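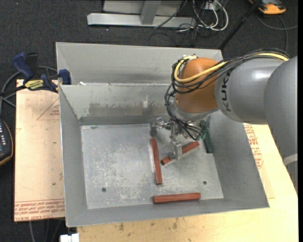
A KUKA arm picking rods from a metal bin.

I've been promising a proper look at bin picking kits since February, and a few of you have been nudging me about it (fair enough!). So I finally spent two days with the Danitley starter kit from Hemosico, the one that bolts on to an arm you already own and claims to sort out the dull job of lifting parts from a heap.

First, what you get for your money. The kit is a fingered gripper, a depth camera, a small computer and the software that ties them together. You bring the robot, the bin and the parts. Hemosico will sell you an arm too if you haven't got one, but most of the people who write to me already have something sitting under a dust sheet.

The kit is £3000 plus VAT, and another £200 a year if you want phone support after the first twelve months. I'd pay it. The manual is thin, and the section on setting up the camera sends you to a page that isn't there.

Now the good bit. I really liked the gripper! Rods are awkward things, they roll and they end up at all angles, and the fingers coped with most of what I threw at them. A rod out in the open, lying at a slant, was easy going. The ones tight against a wall were much harder, and the software would think for ages, try a different approach and sometimes just give up and ask me to move the part. There's a setting called "edge caution" which helps a bit if you turn it right down – do that with your hand near the stop button.

Cables were my main grumble. The kit comes with a bag of ties and one page of advice, and you do need to give the wrist enough slack to turn without the loops dangling into the work. I redid mine twice and I'm still not in love with it. Ulloa do a neat sleeve for this sort of thing and I'd order one at the same time.

Oh, and clamp your bin down. The guide leaves that till page forty, for some reason.

Would I buy it? For a small shop with one or two kinds of part, yes, I think so. If your bins are deep and full of mixed bits, I'd wait for the next version, or ask Birham for a trial of theirs first. They lend the whole thing out for a fortnight, though you pay the carriage both ways.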